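Share 12 | Comments 0

Label Retention on Refrigerated Glass Jars: Comparison of Two Adhesives

Stavros Kolev
Packaging Materials, Term Project, submitted February

1. Background

Food jars sold with paper labels are often moved between a cold shelf and a warm room several times before they are empty. Moisture settles on the glass during each move, and the label edge is usually the first part to lift. The project compared a starch-based adhesive (Milterel) with a synthetic emulsion (Istmont) on identical jars. The question was whether the starch adhesive holds the edge well enough to be used on a product with a short shelf life.

2. Materials and preparation

Each adhesive was applied to 30 plain glass jars. The glass was washed, rinsed and dried on a rack overnight. Labels were cut from a single roll of uncoated paper so that grain direction stayed constant. Adhesive was spread with a wire-wound bar and the label was pressed on by hand with a rubber roller. Hand pressing is the weakest part of the method – pressure was not measured.

3. Procedure

The jars were moved between a refrigerator and a bench at room temperature for 12 cycles. Edge lift was measured with a feeler gauge at the vertical seam, at the top, middle and bottom. A label was recorded as failed when the gauge passed under the paper without resistance. The jars were not wiped between cycles.

4. Results

The synthetic adhesive showed no failures. The starch adhesive failed first at the top of the seam, in most cases directly under the lid, where water collected before running down. The middle of the seam rarely lifted. Labels pressed late in the session failed sooner than early ones, which points to the adhesive thickening in the open tray.

5. Label position

The supervisor at Marnirwood asked for a note on clearance between lid and label. On the test jars the label began well below the lid. Many retail jars leave almost no gap, and the upper edge would then sit in the wettest zone. A kitchen counter also mixes jars with bottles and appliances, so handling is less regular than in the test.

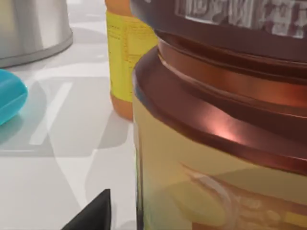
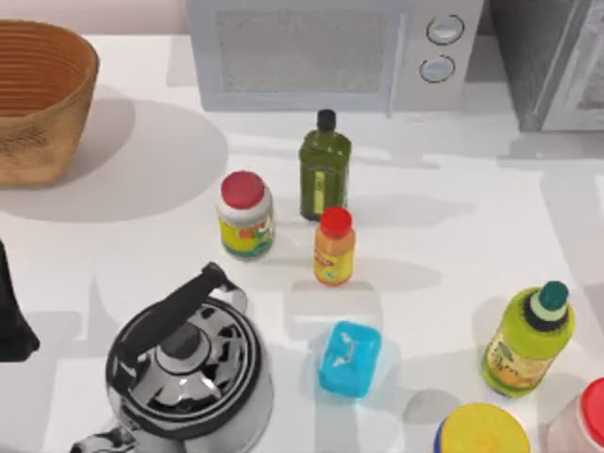
6. Limitations

Only one paper was tested. Humidity in the room was not controlled, and the refrigerator was opened by other users during the day. The Babić method for peel strength was planned but dropped when the clamp did not fit curved glass. A repeat should use a covered adhesive tray and a weighted roller.

7. Files

Raw gauge readings are in the course folder, sheet two. Failed labels were kept in numbered envelopes until grading.

316 views | Share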